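Wanted: people with bad sleep

The Skurner Clinic in Malonberg is looking for adults who lie awake at 2 a.m. reviewing things they said in high school. Our sleep study runs 27 nights, two of them in our lab, on a mattress we've been told is fine.

You'll wear a wristband, keep a diary and give up coffee after noon. Past volunteers rank these in rising order of cruelty. Pay is $900, sent after your last visit. Shift workers, sorry, not this round.

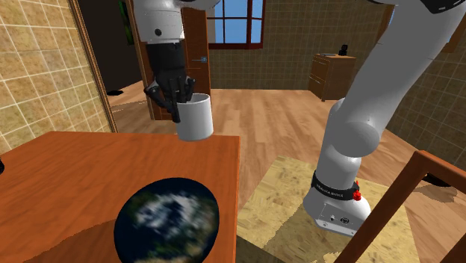 How to apply

Call the front desk before the end of July and ask for the sleep study.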